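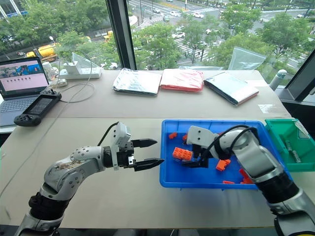

Both arms at the blue bin, right one in among the bricks.

From: Thandeka Motaung
To: Nadlow builders list
Subject: Re: [nadlow] two arms, one bin, and the wrist cable again

Hi Wichai, hi all,

Sorry for going quiet, I've been at the workshop most evenings since the start of October and by the time I get home I can't face a keyboard. Photo's at the top, and your message is quoted here so I can answer it bit by bit.

Wichai Hemmin wrote:
> Thandeka, last I heard you had one arm on the bench and the other in
> pieces. Did the second one ever go together? And three things I'd like
> to know before I start on mine:
>
> 1. Where did you run the wrist camera cable? Mine snags whenever the
> wrist rolls past halfway.
>
> 2. Are you still driving it from the old gamepad, or have you gone
> over to the handheld with the screen?
>
> 3. Do you bother with both arms on the one bin, or give them a bin
> each? I tried sharing and had them knocking knuckles inside a minute.
>
> Also, is the Baratura mount worth printing or should I just make a
> bracket out of scrap aluminium?
>
> Wichai

Yes, the second one went together! It took me four goes to get the shoulder to sit square, and the fourth go was only needed because I'd put the spacer in backwards on the third. Anyway, they're a pair now, same grippers, same camera on top of each. You can tell them apart by the scuffs near the elbow on the left one (it's had a harder life, and I've given up trying to polish them out).

On the cable: I stopped trying to keep it tight. I had it clipped flat along the forearm and it tugged on the camera housing every time the wrist turned, same as yours. Now I leave a big lazy loop standing up over the wrist on both arms and it just flops about. Looks dreadful, works a treat. If you want a number, I added 65 mm over what the drawing says. I wouldn't go much longer or you'll catch it on the rim of the bin on the way down, ask me how I know.

On the controller: handheld with the screen, every time. It lives on top of the laptop keyboard, and one day I'm going to put it down on the delete key and lose a whole session. The thumbstick is a bit twitchy near centre so I put a dead zone in. Shabalala's fork of the control script has a setting for it near the top of the config file, so you don't have to go digging.

On sharing a bin: I do share, but one at a time. The left arm parks just short of the rim with its jaws open and waits while the right goes in for a brick, then the right backs off and they swap. It's slow as a wet week. I did have a crack at letting them both in together and got the same knuckle knocking you did. I reckon it's doable if you split the bin down the middle in software and treat the line as a wall, but then what do you do about a brick sitting on the line? If anyone on the list has sorted that, please sing out.

I've only been using the orange bricks in the blue bin because the colour difference makes life easy for the vision side. Chunky two-by-four bricks are lovely to grab. The flat thin ones are horrible, especially when they're lying near the edge, as the finger wants to be exactly where the wall of the bin is. My last proper run was 47 picks before I had to step in, and it was a flat one that did it.

The big window is a mixed blessing too. Great view down over the street, terrible for the wrist cameras when the sun swings round. I've been doing the fussy runs after 4 pm and that's helped.

Print the Baratura mount. I know you like your aluminium, but the printed one is lighter and you can redo it when you get the angle wrong, and you will get the angle wrong. Use the version with the slotted holes. I've got a spare if you'd like it, and I can bring it to the next build night along with the Celtel connectors I still owe you.

Could you send me your wrist limits when you get a minute? I'd like to see if yours rolls further than mine before it complains.

Cheers,
Thandeka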